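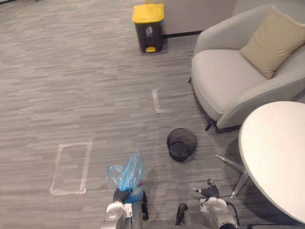 A bag held in the left gripper, with the wastebasket on the carpet close by.

Call for participants: teach our robot your way of tidying up
Taltero Household Robotics Group, Wundthorpe

We are looking for people who would like to spend an afternoon or two guiding a pair of robot arms through ordinary chores, and we would be so glad if you were one of them. You don't need any background in engineering. If you have ever wrestled a bag into a wastebasket, you already know more about it than our software does!

Our project, Cadik, asks whether a robot learns better from many people doing a job their own way or from a few people trained to do it all alike. In our first round, 1,067 recordings from untrained visitors gave us a steadier policy on soft, crumpled things like plastic bags than the same number from our own staff — a result that surprised us, and one we'd like to test properly before we lean on it. The second round will need 3,000 recordings, and that is where you come in.

Each visit lasts two hours, with plenty of breaks and tea. We'll show you the hand controls, let you practice for as long as you like, and then ask you to repeat a few short tasks. Clumsy attempts are welcome and we keep those too, as the study compares them with the smooth ones. We record the arms and the room, and you may withdraw your recordings at any time up to the end of August.

You should be 18 or older and comfortable using both hands for short stretches. Visits take place in the Nassar Building, ground floor, step-free from the parking lot, and travel costs are paid back.

To sign up, or just to ask a question, write to Abena Aryee at the Taltero front desk by 9 Jun 2022 and tell her which afternoons suit you.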